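Corner brackets for a wall desk, how many?

hurk_306
Putting up a desk in the spare room, 52 inches wide, 18 deep. I have the aluminum angle brackets with the slot in the face. Is one every foot enough along the back rail?

Letley
Depends on the wall. Into studs, yes. Into drywall anchors I wouldn't hang a desk at all.

hurk_306
Studs, 16 inch spacing. These are the brackets.
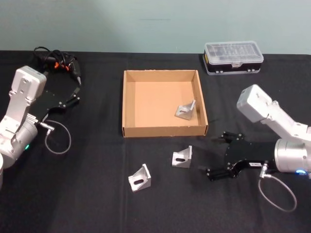

Reply 4, Arkix
Put them on the studs and forget the one per foot thing. Add two legs at the front.

Letley
Disagree on the legs. At 18 deep a decent rail and a side cleat will hold a laptop and a lamp.

Arkix
Until someone leans on it. I redid mine in January for that reason.

hurk_306
Going with legs. Do I center the screws in the slots?

Letley
Yes, snug first, level it, then tighten.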